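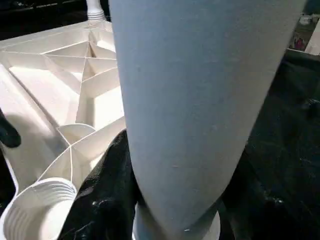

Wrist camera view, tapered tube next to the ribbed molding.

Gripper budget, second pass

4 min read

The first version of this budget had one line for the gripper and one for "misc." Misc came out larger. I have split it up.

Fingers first. The black fingers on the cell now are a wear item, so they get their own line. Grilier sells them in pairs at $200. Sulance quoted $568 for a set of three pairs with the mounting plates included. We already own plates. I asked for a price without them and got the same number back, so Grilier stays in the sheet.

Clearance is the spec that decides the finger width. With the tube and the white molding side by side, a finger has to fit between them, and the molding is all thin ribs and open pockets on that face. A wider finger would give more contact on the tube and less room everywhere else. I am keeping the current profile.

The wrist camera is the larger question. Replacement is $697, plus a cable. Asabe Dauda wants a spare on the shelf before we run unattended shifts. I had it down for next year. Her argument is lead time, roughly four weeks at present, and I moved it up.

Still open:

- Force sensor. Quote requested, no reply.
- A plain fixture for the molding. $400 in the sheet as a placeholder, to be replaced when I have a drawing.
- Second set of cables. Probably yes.

The sheet gets frozen in January. Changes after that go in the next one.

Recent posts
Bashir cell: power and air requirements
Lease or buy, with the Ungate numbers
Spare parts list, revised

Contact | Back to top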